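Do folding screens do anything for noise in a shared room?

Posted by Ghazala Swati

We rent one long room above the Vindlow bakery and split it between my sewing classes and a reading group that meets at the same time. The talk carries badly. A shop called Rasia sells a four-panel divider for 67 dollars and the listing says it "reduces distracting sound." The proper acoustic panels I was quoted came to 2,000 installed, and I don't own the building. Is the cheap one worth trying, or is that line just sales talk? The ceiling is 9 feet and the floor is bare boards.

Wajid Bajwa

I'd be very wary of that listing. Did they give a test result, or any number at all? Sellers say "reduces" because it could mean anything. To stop speech you need weight and you need the gaps closed, and a folding screen has neither. Sound goes over the top, under the feet and through the hinges. If it's a woven one, it goes straight through the middle too.

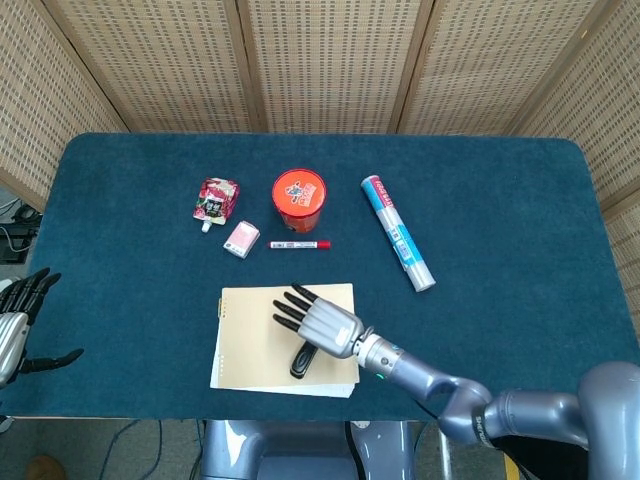 What a screen does do is block the view, and I suspect that's where most of the good reviews come from. People feel less bothered by a conversation they can't watch. Fine, but don't pay for silence and get privacy.

With bare boards I'd spend the money on the floor first. A thick secondhand rug with a felt pad under it will take the edge off the echo, and heavy cloth on the tables helps with scissors and pins being put down – not much, but you'll hear it. Then move the two groups as far apart as the room allows, with their backs to each other. Before buying anything, clap once in the middle of the room and listen. If it rings, soft stuff will help. If it doesn't, I'd keep my wallet shut.

Soomro

We had one for 14 months and it fell over a lot. Looked nice. Couldn't tell you it was any quieter.

Gondari

Can't you just change the time of one class?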